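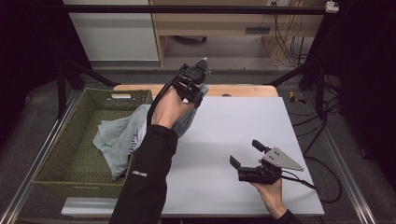
Garment handling at the Medina site: staff questions

What changes for table staff?
Garments still come out of the basket one at a time and go onto the white work surface. Operators now do this with a gripper in each hand, so that the motions can be used to train the Cudodico folding cell. Hand folding continues on the other lines.

Will positions be cut?
No position at Medina is tied to the cell. Up to six operators will move to inspection and cell supervision after training. Pay grade is unchanged.

How long is a session?
Two hours, with a 9-minute break at the midpoint. Operators may stop earlier — no reason needs to be entered.

What if a garment twists or bunches when lifted?
Carry on. Set it down, take a new grip and continue. Corrections are kept in the record and are as useful as clean lifts.
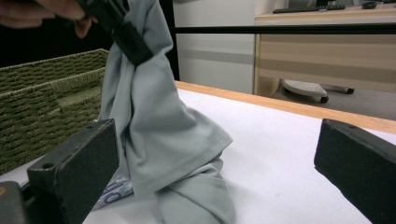
Answers by Crisóforo Escobedo, Process Engineering, Tirnberg
Updated in May

Are recordings used to rate individual speed?
No. Files are stored by session number and are not linked to payroll or shift data.

Where do I report wrist or shoulder strain?
To your shift lead, or on extension 132. Grip work is suspended until the report is reviewed.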